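Tape, pads and small screws

I've been promising a post on how I look after the gripper on our bench arm, and then Anika Thibodeaux wrote to ask whether I ever got around to it, so I made a pot of coffee and sat down to do it properly. (Hello, Anika! Sorry it took until 15 March 2026.)

Most of what goes wrong on our cell goes wrong at the fingers. The arm itself has given me hardly a day of trouble since Sunita Ambrose helped me bolt it down last July, and the controller just hums along in its corner, bless it. But the fingers do all the touching and bumping, and they take the wear. Our log had the arm at 3,139 picks when I went through it last night, and nearly every note I'd scribbled in the margin was about a pad or a screw or a bit of tape.

So my routine goes like this. Every 200 picks I stop the arm, lock it out, and wipe both fingers with a barely damp cloth. I run a thumbnail along the edges of the tape, and if a corner lifts I peel the whole piece and start over. I used to patch it, and the patches made a little ridge that small parts would catch on, and I spent a very silly evening blaming the Dovdale software for dropping things before I thought to look at the finger. Then I check the pad screws by hand with the short driver. Snug is plenty. I cracked a pad in my first month by leaning on it like I was changing a tire, and the replacement from Lesance took 8 days to come.

After that I close the fingers very slowly on a strip of paper and tug. If it slides out on one side, that pad is sitting crooked, and I loosen it, nudge it and try again. The whole business takes me 20 minutes, a bit more if somebody stops by to chat, and somebody usually does.

The wrist camera is the other half of the job, and I've grown very fond of it, even though it only ever sees the world at a slant. I look through it before I put the driver away, with the fingers partway open, to be sure there's a clear gap between them and that the blue tape lies flat along the upper one. On the lower finger I like to be able to make out the little screw holding the fingertip pad, and I did this time, with the monitor glowing away through the gap behind it. Next week I'm going to swap the pads for the softer ones Sunita keeps recommending, and I'll write up how they hold.
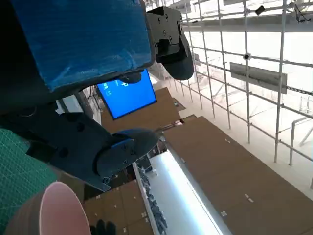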